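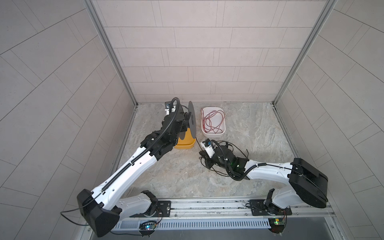

What do you do with filament spools and loose cables that never seem to have a home?
Give each kind of thing its own container or stand, and put it back there at the end of the day. I've tried fancier systems and they lasted a week.
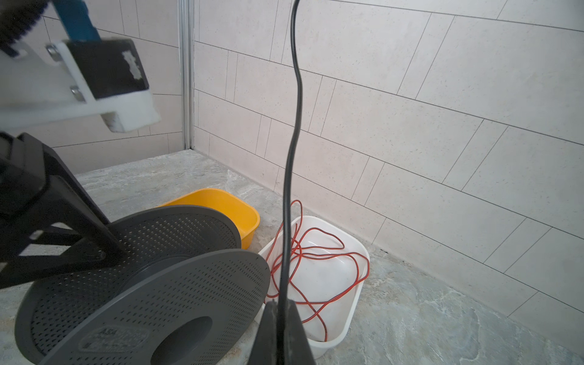
HOTTON, 7th November

I've been on a tidying kick, and I'm starting with the stuff that lives on the floor! Grey spools stand upright in the black frame, so I can grab one without digging (the one in front says ASA on its side, my favorite for outdoor parts). The red cable gets the white basin all to itself. Gillespie Halliday swears by hooks, but I like a basin I can pick up and carry to the bench.

Black cable goes in the yellow tray, and I'll admit I'm a dropper, not a coiler. Catríona Kinsella showed me her over-under wrap back in April and I still get it backwards half the time. My new rule is 15 minutes on Wednesday, find an end, work the loops free from there, and stop when the kettle boils.

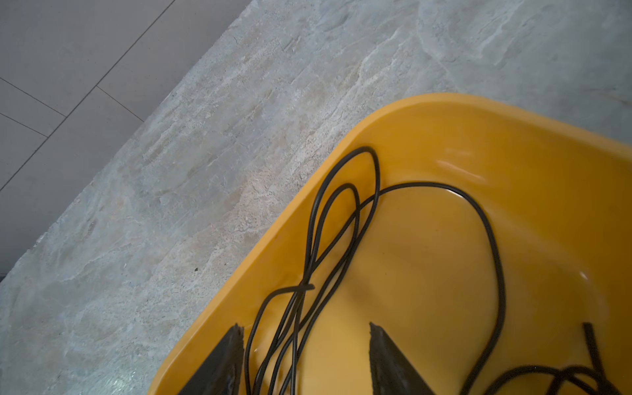
Swap Shelf

Petrică Coman has 2 empty spools going free and would love a lidded tub in return. Drop me a line and I'll pass it on.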